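Old Desktops, Good Cables: A Talk with Renata Kaczmarczyk

8 Oct 2026 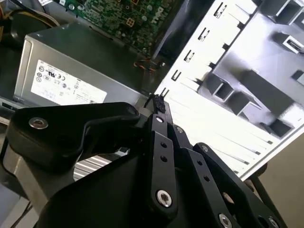 Inside an open desktop case, with the power supply and a small black cable connector.

Renata Kaczmarczyk has been repairing desktop computers for 15 years. Her workshop, Sikileck, is on the second floor of a former shoe store, and people bring her the machines that other shops do not want to open. I visited her to ask one simple question: is it still worth the effort to repair an old desktop?

"It depends on the owner more than on the computer," she told me. "If you write letters and keep your family photos, a machine from ten years ago can serve you very well. If you want the newest games, please do not come to me, I will only make you sad."

She put a side panel against the wall and showed me the place where she always begins. It is the cables. Many customers arrive sure that the motherboard is dead, and they are ready to pay for a new one. Renata first presses every connector with her finger.

"Last July a man came with a computer that did not start," she said. "He had changed the power supply two times. The small plug from the power button was on the wrong pins. I moved it, and it started. He was a little angry with me, I think, that it was so quick."

I asked how a person at home can avoid this mistake. She answered that the big plugs are the easy ones, as most of them fit only one way. The small ones for the front panel need patience. You must find the page in the manual, and you need a good lamp.

"Do not pull by the wire. Hold the plastic part. I say this to each apprentice, and each apprentice pulls by the wire one time."

Her apprentice now is Thiện Mạc, who came to her from a course in electrical work. He was busy with a dusty case at the other end of the bench, but he listened to us and sometimes corrected her. When she said that cleaning takes 5 minutes, he laughed aloud.

"It takes 35," he said. "She does not count the time for the heatsink."

Dust between the metal fins is the thing he dislikes most. He works there with a soft brush and then with short puffs of air, and he holds the fan with one finger so that it does not spin. In homes with cats, he told me, the dust becomes like a felt carpet, and one has to lift it out with tweezers.

About the power supply, Renata is strict. She reads the label on every unit before she does anything else, and she writes the numbers in a notebook. But she does not open the unit, and she does not permit Thiện to open it.

"There can be a charge inside also after you take out the plug. For me the power supply is a closed box. If it is bad, we change it."

We talked about money, too. The workshop charges a fixed price for looking at a machine, and if the repair is only a loose connector, the customer pays nothing more. Nabila Nasr, who keeps the accounts, would like to change this rule. Renata would not.

"Nabila is right on paper," she said. "But the people come back, and they bring the computer of their mother."

In the storage room there are 300 cables, sorted by type in shoe boxes which the old store left behind. Renata took some out to show me. A few were from brands which I did not know, and she could not say when she would need them. She put them back in the same order.

Before I left, I confessed to her that my own desktop makes a noise in the morning, like a small coffee grinder. She asked me where it stands. On the carpet, I said, under the desk.

"Then bring it," said Renata. "And do not clean it before, please. Thiện wants to see."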